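Workshop notes > Robots > Maintenance

Gripper service on the Demby cell

Oct 23, 2025

The Demby cell came due for its finger service this week. It is a single arm on a white-topped bench, wrist camera, two-finger gripper, and it spends its days picking up play food and crockery. The interval is 300 hours. The log read 487 when I got to it, so some of what follows is my own doing.

The complaint, logged by Ebuka Bassey in August, was that the fingers no longer closed square. With a flat gauge block between them, the right finger touched at the tip and left a gap at the root that would take a feeler. On rigid objects the controller compensates by pulling more current. On soft ones it reports a good grasp and then loses the object in the first fast move.

I started with the fasteners. Two hex-head screws on the left finger had backed off far enough to turn by hand. Both came out clean, with no trace of threadlocker, which tells me they went in dry at the last rebuild. I degreased the lot, applied medium-strength locker and torqued to the figure on the Fashola drawing, working outwards from the root. Paint marks on every head this time. Aminu Nwachukwu's suggestion, and overdue.

Squareness next. The right finger had a burr on its mounting face, small enough that I found it with a fingernail first. A few strokes on a fine stone took it off. After reassembly the gauge block sat flush over the full length of both pads – near enough that the thinnest feeler wouldn't start.

Then the wrist camera. Any time the fingers come off, the hand-eye calibration is suspect, so I ran the board routine again and discarded the old file. Keep the old file if you like, but rename it. Garba Yusuf once lost a day to a cell that had loaded the wrong one without complaint.

Grasp checks I do on the softest things in the kit, held low, with the arm stationary.

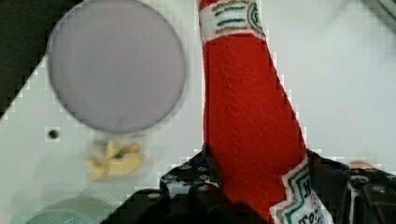 Closing force went back to the default once the geometry was right. Somebody had raised it to mask the gap, and I've asked that force changes be written in the log with initials. The cable at the wrist also wants a new strain relief. The grey sleeve has started to harden where it passes the last joint, and I have a replacement on order from Kiltonon.

Still open: the finger pads, which have 2 mm of rubber left and can wait for the next interval, and the homing offset on joint five. It drifts a little from cold start and settles after eight cycles. I suspect the brake but haven't had the cover off yet.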